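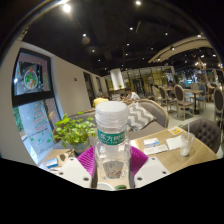
About Brirnesia

Brirnesia is a café and sitting room. We serve coffee, tea, cold drinks and a short list of things to eat, and we let people sit as long as they like. The business was started by Njoroge Owino and Thodoris Dimitriou, who had worked together at the Spanos bakery and wanted a place with softer chairs.

We opened in June 2018 with a counter, a secondhand grinder and a loan that took four years to pay off. Njoroge runs the kitchen and does the ordering. Thodoris looks after the room, the furniture and the staff schedule. Both of them work the counter most mornings.

The room

The front of the café is set up like a living room. There is a gray sofa with a chevron cushion, a dark gray tufted armchair, and a low-key mix of plants that Thodoris waters himself. People who come in to read or talk usually head for this part first. The armchair goes early.

Farther back is the dining area, with round tables and wooden chairs that have oval upholstered backs in gray and blue. These are better for meals and for laptops. The chairs came from Mollier, a furniture dealer that was closing its showroom, and we have had a few of the seats redone. If one wobbles, tell us and we will swap it out.

The big window with the black frame gives good light for most of the day. The side nearest the doorways is dimmer and quieter, and regulars who have phone calls to make tend to pick it.

What we serve

Coffee is made with beans from Trolteck, a small roaster we have bought from since the beginning. The house coffee is a medium roast. There is always one lighter coffee for people who drink it black, and that one changes when the bag runs out. Tea comes loose by the pot or bottled and cold. Food is toast, soup, eggs until the late morning, and whatever cake Njoroge has made.

Hot drinks come in our own white mugs with green handles. We bought the first batch for the opening and have reordered the same kind ever since so that they match. They hold more than a standard café cup. Iced drinks go in a clear plastic cup with a straw unless you ask for a mug. Either way the price is the same.

Some guests come with their own drinks, and others buy one from us and don't finish it. We get asked about this often enough to put it here.
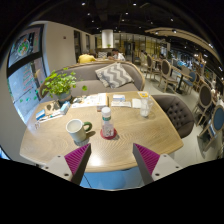
Can I bring my own bottled drink?

Your own water or tea is fine as long as someone at the table has ordered something from the menu. Please use a coaster for cold bottles, and take the bottle with you or leave it at the counter for recycling when you go.

How we keep the tables

The tabletops are light wood, and they mark easily. In the first summer we lost a good part of the finish on one table to cold drinks, and it cost more to refinish than it had cost to buy. After that we put out round red coasters. They are easy to spot against the wood and easy to find when they end up under a menu. Extra coasters are kept at the counter.

Tables in the sofa area collect more than the others do. People spread out there. Menus, napkins, little boxes and papers pile up during a long visit, and staff will not touch anything that might be yours while you are sitting down. If you would like the table cleared so you have room, ask and someone will come over.

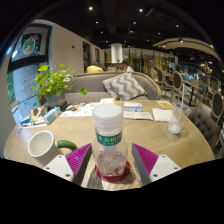 The round table by the gray sofa, with a green-handled mug, a bottle on its red coaster and a printed menu.

Once a table is free, the person on the floor follows the same order every time:

Mugs and glasses go to the dish area first.
Bottles are checked, emptied in the sink and put in recycling.
Napkins, straws and paper scraps are thrown away.
Menus and cards are wiped if they need it and set back in place.
The top is wiped along the grain with a damp cloth and then a dry one.
Coasters are washed, dried and put back.

Anything that looks like personal property goes in the lost and found drawer with a note of the table and the time. We hold it for 30 days. Chargers, tubes of hand cream and small pouches are what we find most. Packages and booklets get left as well, usually by people who came straight from shopping.

New staff spend their first shift on tables before they learn the coffee machine. Thodoris trains them. He is strict about mugs: carried by the handle, one hand each, and never stacked inside one another. We break fewer than we used to. Chipped ones come off the floor and hold pens and teaspoons in the back. 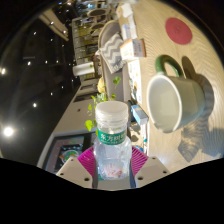 Groups and private use

The sofa area can be reserved for a small group on any morning we are open. Book clubs, language tables and parents' groups use it regularly. There is no room fee, and we ask that everyone order something. The whole café can be rented in the evening for up to 40 people. Njoroge will put together a menu if you give him four days' notice.

Work with us

We hire a few times a year, mostly part time. Experience is helpful for kitchen jobs and not needed for the floor. Stop in during a quiet hour in the afternoon, ask for Njoroge or Thodoris, and leave your name and the hours you can work.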